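Citemgate Desk Tidy: Tape and Bins

README for the tape set, kept by Thandeka Van Wyk and Gerrit Coetzee
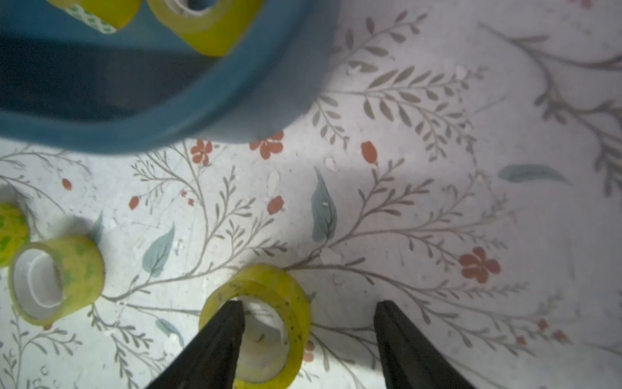

Yellow tape rolls in the blue bin, on the floral table covering.

What's in here

Pictures and short notes on putting small packing supplies away at a craft table. This part of Citemgate is all about tape and the bins it goes into, and we had a great time putting it together! The full set has 100 entries. Each one has a picture and a note of a line or two, written in everyday words.

Why tape

Tape is a wonderful thing to sort. The rolls are shiny, they stack, they roll off when you least want them to, and a clear yellow one can look quite different depending on what it's lying on. Patterned table coverings make it even more fun — leaves, stems and little red flowers compete with whatever you're trying to find. If you're writing about tidying, or just like looking at other people's work tables (we do!), there's plenty to enjoy.

Folders

isteo — rolls and bins
yeom — table coverings, with notes on print and wear
grollitz — mixed supplies, still being sorted

Notes format

Plain text, one file per picture, same name as the picture. Colors are named simply: blue, yellow, off-white. We say "bin" for anything open-topped with a rim, and "roll" for tape whether it's full or nearly used up. Flecks and worn spots on a covering go on the second line.

Known problems

Gerrit and I used "bin" and "tub" for the same thing in 4 notes. Fix coming in October.
2 notes in grollitz are blank.
Shades of blue vary from note to note — teal is sometimes just called blue.

Corrections are very welcome, especially on the names of printed flowers. Send them to Thandeka with the file name in the subject line.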